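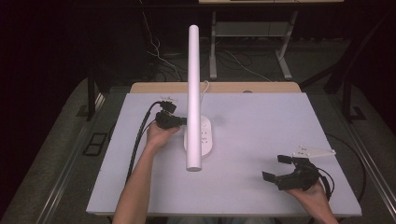
About Stillside

Stillside is a small company that looks after desk lamps. We repair them, we clean them up, we find new homes for the ones whose owners have moved on to something else, and we sell a modest range of new ones that we have lived with long enough to like. If you have landed on this page because the lamp you've read by since college has started to flicker, welcome, and please don't throw it out until you have talked to us.

The business began with Mortimer Abernathy and a kitchen table. Mortimer had spent 14 years in office supply, most of them in the lighting aisle in one way or another, and he had grown tired of seeing perfectly decent lamps come back in a carton and go straight into the dumpster because a switch had stuck or a cord had frayed near the plug. He started bringing a few of them home. His wife was patient with this for one winter and then, in April, found him a room to rent over the old Dodero bakery, where the stairs were steep and the whole place smelled of rye bread until noon. We still miss the bread.

We outgrew the bakery sooner than we expected, mostly for want of shelves, and moved to the ground floor on Wullholm Street, where we are now. There are six of us these days, and Mortimer still opens the mail himself, which he will tell you is the best part of the morning. People write us the nicest letters about their lamps. One lady sent us the lamp her father had graded papers under, along with a page and a half about her father, and we read it out loud over coffee before we took the base apart.

What we work on

Desk lamps and table lamps, chiefly, and of every age. We are fond of the plain modern kind, the white column on a flat base with the controls right there where your hand falls, and a lot of what crosses our tables looks like that. We are just as happy with a gooseneck from the seventies or a heavy green banker's lamp that hasn't been lit in years. Clip lamps are fine. Floor lamps we will take if you can carry them in, and if they will fit through the door without anybody losing an eye.

We don't do ceiling fixtures, chandeliers, or anything that has to be wired into a wall. There are good electricians in town for that, and we will gladly give you a name over the phone.

How a repair goes

You bring the lamp in or you mail it. Either way it gets a paper tag with your name, and it keeps that tag until it goes home again. We look over the cord first, then the plug, then the switch or the buttons, then whatever makes the light. After that we call you with a price. If you say no, there is no charge for the looking, and the lamp comes back to you just the way you sent it (dusted, probably, we can't help ourselves).

Most repairs come to $61, parts included, and we have tried very hard to keep it that way. Replacing a worn cord is the most common job by a mile. Wobbly bases are next, then buttons that have stopped answering. Lamps with built-in lights take longer, and parts for those can be slow to arrive, so we ask you to be a little patient with us. If you are stuck without anything to read by in the meantime, ask for a loaner. We keep a shelf of them by the front window and they are all good lamps, even the orange one.

A word about the benches

Visitors often ask about our work tables, so I suppose they deserve a paragraph. We like a pale board laid over wood. A light surface makes small screws easier to find, it doesn't scratch up a painted base, and you can see at once whether a lamp stands straight on it. We clear the board between one lamp and the next. Mortimer is strict about that, and he came by it the hard way, having once sent a customer home with somebody else's finial.

Our Saturday-style open benches, which are now held whenever we can manage an evening, are for anybody who would like to learn to do this at home. You bring a lamp, we supply the tools and the cookies, and somebody who knows what they are doing sits beside you the whole time. No experience is needed. We have had retired teachers, a pair of twins in ninth grade, and one gentleman who arrived in a suit and stayed until we turned out the lights on him. Up to 14 people can come to each one, and the list does fill, so call ahead.

The lamps we sell

Our shop shelf is split down the middle. On the left are the secondhand lamps, each one gone over from plug to shade and sold with a card that tells you what we did to it. On the right are the new ones. We choose those slowly. A lamp has to sit on somebody's desk here for a good long while before we will put a price on it, and quite a few get sent back because the light was harsh, or the base slid, or the button was so fussy that we found ourselves muttering at it.

Students get a discount in the fall, and so do people furnishing a first apartment. Just mention it at the counter. We don't ask for proof.

Where we stand now

As of October 2019 we have 188 lamps on the shelf waiting for new owners, a fresh coat of paint in the front room, and at long last a bell on the door that works. We have been asked more than once whether we plan to open a second shop, and the answer is that we talk about it every year at the holiday dinner and then somebody brings out the pie. For the present we would like to go on doing what we do on Wullholm Street, and do it well.

Come and see us

The shop is on the corner, with the blue awning, and there is parking around back next to the laundromat. The back door sticks a bit in damp weather, so give it a good push. If you are mailing a lamp, please take the bulb out and wrap it separately, wind the cord loosely, and tuck a note in the box telling us what is wrong and how to reach you. Old towels make wonderful packing, and we will send them back folded.

You are welcome to stop by without anything broken, too. There is usually coffee on, and we are always glad to talk about lamps.

Mortimer and everyone at Stillside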